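Isauro Hinojosa folded for eleven years before anyone asked him to fold slowly. He packs trays at Valdovinos, the linen and small-goods firm in Priston, and he is now paid a little extra to do it with a gripper in each hand, so that the machines can learn how.

"My mother wanted me to work with computers," he says. "I tell her the computers work with me. She isn't impressed."

The firm bought its 2 packing arms last December. They came with a sales video in which they packed beautifully, and then they met a washcloth. Iona Gourlay, who runs the packing floor, keeps the tally. By 21st June the recorders had logged 3,249 attempts at putting a cloth in a tray, and she had thrown out 1,273 of them.

"Somebody sneezes, somebody gets the cable under an elbow," she says. "I have thrown out entire afternoons of my own."

Has anyone lost a job? Gourlay takes a while over that one. Two people moved to dispatch, one of them gladly. The night shift is smaller than it was, and she won't promise it will grow back. What she did get in writing is that anyone who records is paid for it, and that the breaks are longer.

Hinojosa's complaints are more practical. His thumbs hurt. The grippers give him two fingers a side where he used to have five, and he finds he has started picking up toast the same way. He also has views on the rubber pads, which he would like replaced before his retirement.

"You feel everything through your hands for years, and then you feel nothing," he says. "So you look. I never looked at a cloth so much in my life."
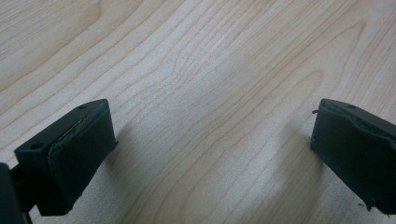
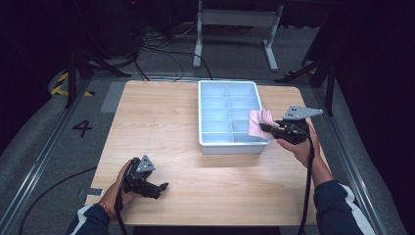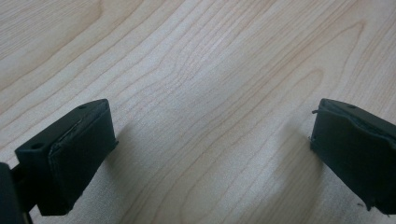

What happens when the arms get good at it

Gourlay expects them to take the plain trays first and leave the odd orders to people. Hinojosa expects to be asked about napkins.

"They'll want corners," he says. "I'm charging more for corners."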